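손으로 쥐는 그리퍼로 로봇을 가르치다
2018년 8월 20일

미나미 연구팀은 로봇 팔을 원격으로 조종하는 대신 사람이 그리퍼를 직접 손에 쥐고 작업한 기록으로 로봇을 학습시킨다. 팀을 이끄는 구로다 도시코 연구원과 데이터 수집을 맡은 에비하라 나나미 연구원을 작업장에서 만났다.

구로다 연구원은 이 방식을 택한 이유로 속도를 들었다. "원격 조종으로는 한 사람이 한 시간에 8회를 기록하면 많이 한 편이었습니다. 손에 쥐고 하니 같은 시간에 50회가 나옵니다. 조작자 교육도 90분이면 끝납니다."

기록에는 그리퍼에 달린 카메라의 영상과 손의 궤적, 손가락이 벌어진 폭이 함께 남는다. 로봇 팔에도 같은 모양의 손가락을 달기 때문에 학습할 때와 실행할 때의 화면이 크게 다르지 않다고 한다.
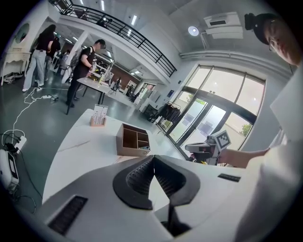

손에 쥔 그리퍼의 시점에서 본 작업 탁자. 칸이 나뉜 골판지 정리함이 놓여 있다.

에비하라 연구원은 장소를 자주 바꾸는 일이 중요하다고 했다. "처음에는 아크홀름의 실험실 한 곳에서만 모았습니다. 거기서는 잘되던 정책이 다른 방에 가면 물체 앞에서 멈췄어요. 7월부터는 창이 큰 곳, 사람이 오가는 곳에서도 기록합니다."

결과는 작업에 따라 갈렸다. 물건을 집어 정해진 칸에 넣는 작업은 처음 보는 방에서도 성공률이 90퍼센트였다. 얇은 카드를 한 장씩 뽑는 작업은 아직 그에 한참 못 미친다. 구로다 연구원은 "손가락 안쪽의 돌기가 카드 모서리를 놓칠 때가 있고, 영상만으로는 힘을 알 수 없다"고 설명했다.

궤적 추정도 숙제다. 그리퍼를 빠르게 돌리면 위치를 잃는 구간이 생기고, 그런 기록은 버린다. 에비하라 연구원은 조작자에게 천천히 하라고 하지는 않는다고 했다. "천천히 하면 로봇도 천천히 배웁니다. 평소 속도로 하고, 손목만 급하게 꺾지 말라고 부탁합니다."

팀은 수집과 정리에 쓰는 소프트웨어를 '후레로'라고 부른다. 기록을 올리면 궤적이 끊긴 부분을 표시해 주는데, 마지막 판단은 사람이 영상을 보고 내린다. 다음 수집 장소는 플래드빌이며, 양손 작업의 비중을 늘릴 계획이다.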